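Jumble stall

A jumble stall (also bric-a-brac table, odds table, in some towns a penny table) is a stall selling mixed second-hand goods, mostly small, mostly cheap, laid out with little or no sorting. Found at fêtes, school halls, car parks, covered markets. Not the same as a flea market, which is many stalls together, or a charity shop, which has a door and a rent.

Name

"Jumble" for mixed goods is older than the sale itself. Jumble sale came into common use in Britain in the late nineteenth century, mostly through church and parish events. "Stall" got added when the goods moved outdoors or into a bigger market. In Brovinport the word is "scatter", and older traders there still say they are "doing a scatter". Origin of that not known.

Layout

Usually one trestle or folding table, sometimes two pushed together, with a cloth over. Boxes underneath for the stuff that won't fit. Three rough ways of setting out:

Flat — everything spread in a single layer, so that it can all be seen from standing. Slow to set up. Small things go to the front where children can reach.

Heaped — goods tipped out and left. Quick. Buyers dig. Mudassar Ghauri, who wrote a short guide for new traders at the Mirani covered market, was firmly in favour of the heap and thought people spent longer at a stall they had to dig through.

Boxed — shallow trays, one price per tray. Common indoors, where aisles are narrow and there's less elbow room.

Many stalls mix the last two. Clothes are generally kept off the table altogther and hung on a rail.

Goods

Almost anything small. China, toys, ornaments, tins, buttons by the jar, costume jewellery, paperbacks, odd cutlery, cables, jigsaws (a note on the lid if a piece is missing, if you're lucky). Sealed packets and bags turn up too, often end-of-line stock from a shop that has closed. Food is kept apart and at most markets needs a different pitch. Knives and electrical goods are barred at some halls — Cornel bars both, Stiditz only mains-powered items.

Toy animals are a steady seller. They are light, they survive being dropped, and collectors will cross a hall for one they haven't got. Fereshteh Heydari's survey of the Stiditz spring market listed 114 stalls, and under her heading "figures and animals" the notes run longer than for any other type of goods. Dogs ahead of cats, horses ahead of both.

Pricing

Three systems in use. Stickers on each item, which takes hours. One price for the whole table, chalked on a board. Or no price, and ask. The last is the oldest and the most argued about. Steinar Hafþórsson, in a booklet on northern market customs, held that an unpriced stall sells less in the morning and more in the afternoon, when traders would sooner haggle than pack up. No figures given, so treat as opinion.

End-of-day pricing is its own thing. "Fill a bag" is the usual form: one bag, one price, whatever fits. At Brovinport this starts at 2 in the afternoon, rung in with a handbell.

Pitch fees and rules

Fees are by table length, or flat. Outdoor pitches are cheaper but there's the weather to think about. The Mirani market lets by the half day and hires out tables, bring your own cloth. Cornel gives the same pitch to the same trader each month unless they miss two in a row, and it then goes to the waiting list.

Most rules cover the same ground: arrive before opening, no selling from the car while others are setting up, take unsold goods away. That last one is the most broken. Brovinport's organisers weighed what was left behind after one March market and got 790 kilos, mainly books.

Buyers

Dealers come first, often before opening, with torches in winter. Then families. Rogério Bittencourt split the rest into "lookers" and "turners" — lookers keep their hands in their pockets, turners pick up every single thing and check underneath for a mark. A good stall he says has room for both, thuogh he doesn't say how.

Decline and return

Numbers fell after 2000 as online selling took the better pieces. Halls closed or put their hire charges up. Some recovery since, mostly outdoors and mostly in the form of car boot sales, where the table is often just a pasting table by an open boot. Shahzad Malik argues the jumble stall never really went, only lost its hall. Others think the car boot is a seperate thing with its own habits and shouldn't be counted in.

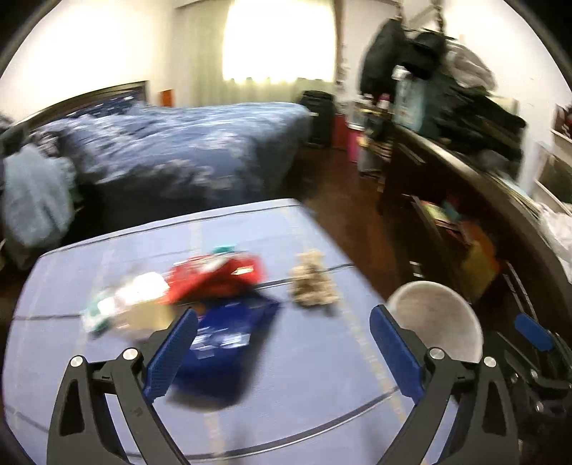
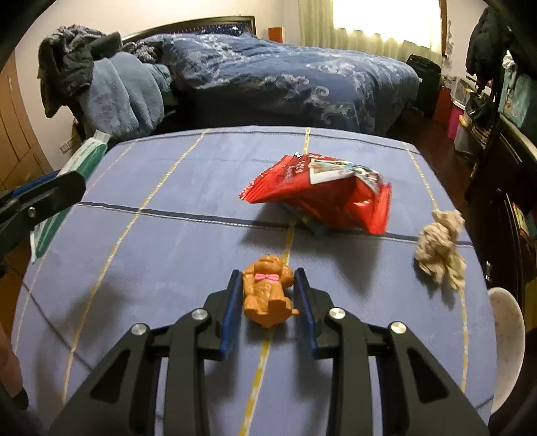
Small goods on light blue. First picture, a navy packet and a red bag; second, an orange toy dog with a pink bow.

See also: Flea market, Car boot sale, Rag trade, White elephant stall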